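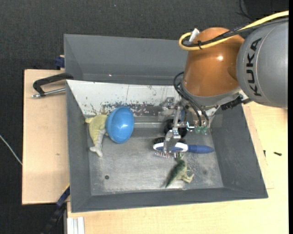

Bench rules for a bin-picking arm

These are the working rules from our shop, tidied up by Bianka Vida in March after people kept asking for a copy. They cover a single arm working out of a bin on a tabletop. They don't replace the arm maker's manual or your own risk assessment. If the manual says something stricter, follow the manual.

Fixing the bin

Clamp the bin to the table. A finger that catches a wall will drag a loose bin, and then every taught position is wrong. Use at least two clamps and set the screw ends away from the side where people stand. Check them by hand at the start of each session and again after any hard contact.

If the bin sits across two tabletops, clamp the tops to the frame underneath first. A gap of a couple of millimeters between them will open up over a week.

Mark the bin's corners on the table with a paint pen. Tape lifts.

Sloping walls are easier on the gripper than straight ones. Items slide back toward the floor and a finger coming in at an angle has more room. Straight-sided storage boxes are fine for holding stock but poor for picking.

Cables and hoses

Tie cables so the wrist can turn through its full range with slack left over. Jog each joint to both ends by hand at low speed and watch the loop. If it goes tight or rubs on a housing, undo the tie and start again.

– Put sleeving on anything that touches metal.
– Leave ties snug, never crushing. You should be able to slide the cable with a firm pull.
– Keep air hoses on the outside of the bend. A kinked hose gives a weak grip that looks like a software fault.
– Trim tie ends flush. A cut end at an angle will open a knuckle.

We number our hoses at both ends. The Ovent fittings we use are push-in, so pull on each one after you seat it.

What goes in the bin

Mixed household items make good practice: brushes, plastic bowls, rubber or plastic toys. Choose things with different shapes and stiffness. Don't add glass, anything with a blade, batteries, or liquids in any container.

Take out pieces that are cracked or shedding. Bristles and crumbs of rubber get into the finger joints. Wash toys in dish soap and let them dry overnight before they go back.

Keep a list of the items taped inside the cupboard door. Our stock list at Wasilewska Street ran to 109 pieces at the last count, 94 of them fit to use.

Before you reach in

Stop the arm and use the enable switch or lockout your cell has. A paused program is still a live arm. Wait for the air to bleed off before touching the fingers, and say "hands in" out loud if anyone else is near the controls. Say "hands out" when you're done.

No gloves with loose cuffs, no lanyards, hair tied back. Sleeves above the elbow or buttoned.

Speed while teaching

We hold the tool under 300 millimeters per second whenever someone is near the table, with guards open or not. Your own limit may be lower.

Loose hardware

Screws, washers and bits of tie belong in a dish – a magnetic one if you have it. Clear the tabletop before each run. A screw under the bin will tilt it, and a screw in the bin can jam a linkage.

Wear

Scraped walls tell you where the finger is hitting. Fresh marks in one spot usually mean the approach height needs raising a few millimeters. Wipe the floor of the bin weekly with a damp cloth, then a dry one. Skip polish. Parts slide too easily and the reflections bother the camera.

Log every stop in the book by the door, with the cycle number off the screen. The Zirka gripper's pads get changed when they look glazed. The last set came off at cycle 2467.

Spare pads and ties are in the Onholm drawers, second from the top.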